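1/ In November I finished a small project on part-time work in Lakley, and I want to write down what I learned about one question in it. The question is very simple: "Would you like to work more hours?" I thought it was an easy one.

2/ In the usual labor force survey, a person who worked one hour for pay in the week is employed. So a woman with 9 hours in a bakery and a man with 40 hours in an office are in the same box. Most people know this. What they do with it is another matter.

3/ To see the difference you need the group called "part time for economic reasons." To be in it, you must want full-time hours, be available for them, and give a reason such as slack work or no full-time job found. All of these depend on how the person hears the question.

4/ We had 900 completed interviews. Darmawan Ismail did the sampling and he is very strict, so I trust that part. The weak part was my wording, and I say this without shame.

5/ First version: "Would you like to work more hours?" Many people answered "at this job?" or "for the same pay?" The interviewers did not have a rule for this, so each one made her own rule.

6/ Lucinda Okafor listened to the recordings and found 18 interviews where the interviewer had explained the question in her own way. One said "if your boss offered it." Another said "if you had childcare." For me these are two different surveys.

7/ The childcare one is the difficult case. If a mother says "yes, but I have no one for the children," she wants the hours but she is not available. In the standard definition her reason is non-economic. She is out of the group. I understand why the line is there, but childcare has a price, and the price is economic.

8/ Birdie Begay does not agree with me on this. She says if we move the line, we can not compare with any older series, and then the number is alone. She is right about the comparison. We kept the standard line and published the childcare group in its own row.

9/ Second problem: people with more than one job. We had respondents with 4 employers in the same month, mostly cleaning and delivery. Their hours together were full time. They still said "I am part time," because every contract they have says part time.

10/ The definition adds up all the hours, so they are full-time workers. Marisol Montoya wrote a good note on this for the appendix. Please read the appendix, it is better than the main text.

11/ 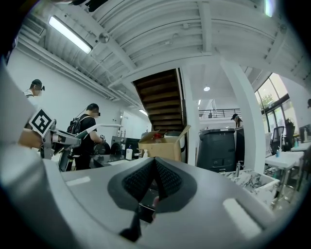

White walls and good light in a workshop or office.

12/ Back to the hours. Third problem is the reference week. If the week has a holiday, usual hours and actual hours go apart, and some people are moved to part time only for that week. Always ask both. We asked both, but in the first draft of the tables I used the wrong column. Dolores Delacroix caught it at eleven at night, thank you Dolores.

13/ If you use this kind of number in an article, please write which definition it is. "Underemployed" alone can mean hours, or skills, or pay, and readers will choose the one they already have in their head.

14/ Next I want to test the new wording in Stikbridge, where there is more seasonal work. If you have asked this question in another language, send me your exact wording. I am collecting them.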